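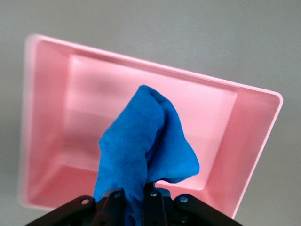 Customers' controls engineers tell us that the planner is rarely what stops a line, and that most of their lost hours go on finding out which module held the wrong estimate. Pimow was set up in Hurnurby to work on that problem.

We write software for robot arms that handle soft goods: cloths, bags, films and sleeves. There are 40 of us, split between perception, control and tooling.

Emitz is our runtime. It takes wrist camera images and joint states, keeps an estimate of the held item and its target, and replans the approach at 20 Hz. Grip force and arm motion are handled in one control loop. Placing a cloth in a tray uses the same interfaces as loading a bag, with a different item model.

Bạch is the log and replay tool. Every estimate, plan and command is stored with a shared timestamp, so a failed placement can be stepped through on a desk machine without the arm. The regression suite holds 2000 recorded runs and is replayed in full before each release. A release that changes the outcome of any run is held until an engineer has signed off the difference.

Emitz is installed on 124 cells. Drivers and message formats are published under an open licence. The planner is licensed per cell, with source access for integrators.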